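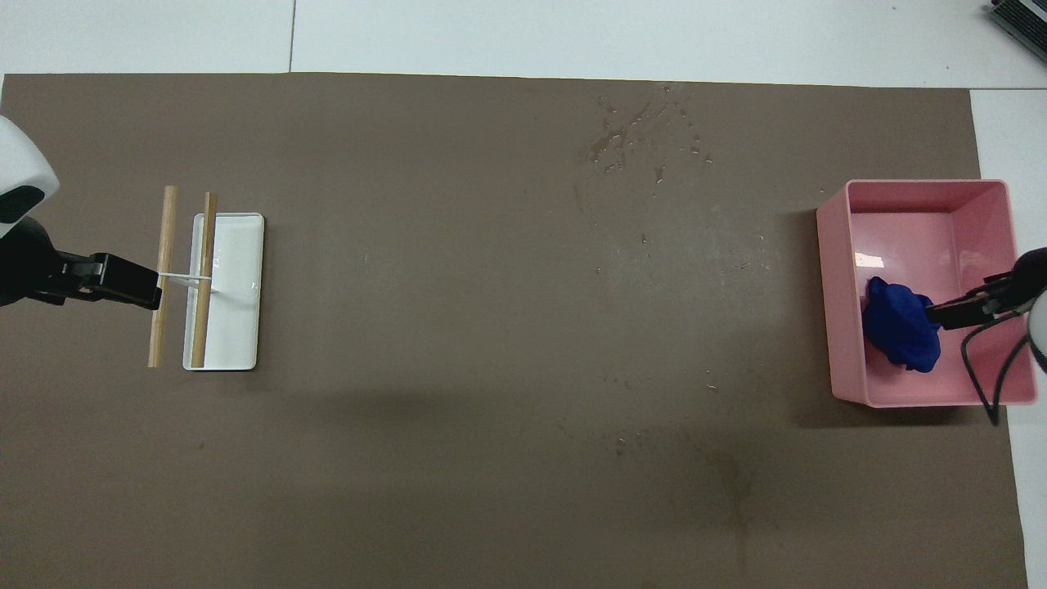
Drornalari

Drornalari is a team stick-and-ball game played on grass, usually on a field borrowed from some other sport. Two sides of eleven try to drive a leather ball over the opposing end line or, for more points, between a pair of posts standing on it. The game is played mainly in hill villages and in a handful of towns where people from those villages moved for work and found the evenings long. It has a league, a cup and a rulebook, and the three do not always agree.

Name

The word is used for both the game and the people who play it, so a drornalari can be late for drornalari. Older players shorten it to "the dror," and younger ones don't. Attempts to give it a catchier name for outsiders have been made twice. The second, "hill hockey," survives on a set of T-shirts.

Field and equipment

The field is 65 paces wide. The rulebook does not say whose paces, and home clubs have been known to send out a tall member or a short one depending on the speed of the visiting forwards. Length is "as the ground allows," with a minimum set in 1,221 words of text that most referees admit to having skimmed.

Each player carries a single stick, curved at the foot and cut to reach the hip. Ash is preferred. The curve is traditionally got by steaming, and every village has a man who does it properly and a low opinion of the man in the next village. Sticks may be bound with tape at the foot and the grip but not in between.

The ball is stitched leather over a wound core. It is lively when new and by the second half has the bounce of a potato. Replacing it during a game requires the consent of both captains, and the captain who is ahead seldom sees the need.

Play

A game lasts two halves of 30 minutes. The clock stops for injuries, lost balls and livestock. Play starts with the ball rolled between two opposing players at the center mark, both of whom must have their sticks on the ground and usually do.

The ball may be struck on the ground or in the air. It may be stopped with the hand but not carried, thrown or sat on. This last clause was added after a cup semifinal and has been enforced exactly once.

Scoring is as follows:

A ball over the end line counts one point.
A ball between the posts counts three.
A ball between the posts struck from behind the center mark counts five and is called a "letter," on the theory that it was sent from far away with little hope of arriving.

Defenders may block with the stick or body. Swinging above the shoulder is a foul, as is hooking an opponent's ankle. Hooking an opponent's stick is legal and makes up a good part of any match, particularly between clubs that know each other well.

A drawn cup game is settled by strikes at the posts from a fixed distance, one player at a time, with the keeper allowed to shout.
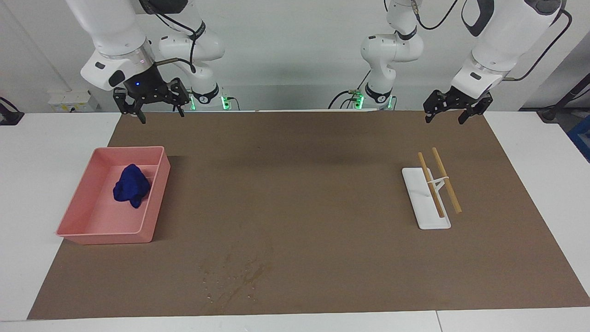 Keepers are chosen partly with this in mind. The best of them have large voices and no shame, and a good one is reckoned to be worth a point a game even when he can't stop a ball, a condition in which several have had long careers.

History

Games with curved sticks are old and widespread, and there is little point in arguing over who had the first one, although this has not discouraged anybody. The earliest local mention is a complaint about broken windows. The form played today was written down when five clubs, tired of spending the first half of every match negotiating the rules, met in a room above a bakery and spent a weekend negotiating the rules.

Muvmont and Tudose were the strongest of the founding clubs and have shared most of the honors. Tudose plays a long game and relies on the wind that comes down its valley in the afternoon. Muvmont keeps the ball on the ground, passes short and regards the wind as a form of cheating. Their annual meeting in March opens the season and draws a crowd of 300, a fair number of whom are related to somebody on both sides.

The league grew slowly after that. Pidance, the most recent club to join, entered with a team made up largely of former soccer players and lost every game in its first season by margins that the league table, which had only two columns for points against, was not built to hold.

Notable players

Radu Moldovan played on the Muvmont left for 19 seasons. He is remembered for his stickwork, for never once arguing with a referee, and for the look he gave referees in place of arguing. He later coached at Pidance, where results improved to the point of being printable.

Anca Jitaru of Tudose holds the league record for letters in a single match, with four. All came in the second half and all came downwind, a detail Muvmont supporters will supply without being asked. She was the first captain to lead a mixed side to the cup. The rulebook had never barred women, having forgotten to mention players at all beyond their number.

Current status

As of January 2026 the league consists of nine clubs in a single division. Promotion and relegation have been proposed, but with one division there is nowhere to go except home. A junior competition is played with shorter sticks and a softer ball on half a field, and is widely considered better to watch.

Referees are in short supply. Clubs take turns providing one for matches they are not playing in, and the job pays a meal. It is customary to serve the meal before the match.

See also

Hurling
Shinty
Bandy
Field hockey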